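Two stars. I bought the Illon descaling kit after reading that 197 people loved it, and I doubt half of them own a kettle. The box promises 20 treatments. I got nine, because the scoop is too small for hard water and you end up doubling it.

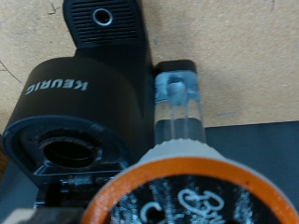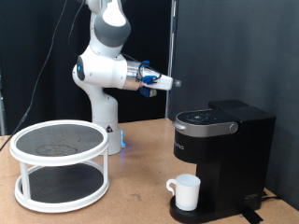
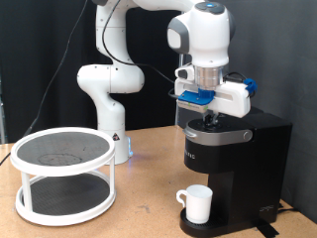
First picture: the Keurig with its pod chamber open.

The lemon smell hangs around until the second rinse. Plain white vinegar did the same job in my kettle for a lot less. Melahat Oral swears by the Lasside tablets, so I may try those next.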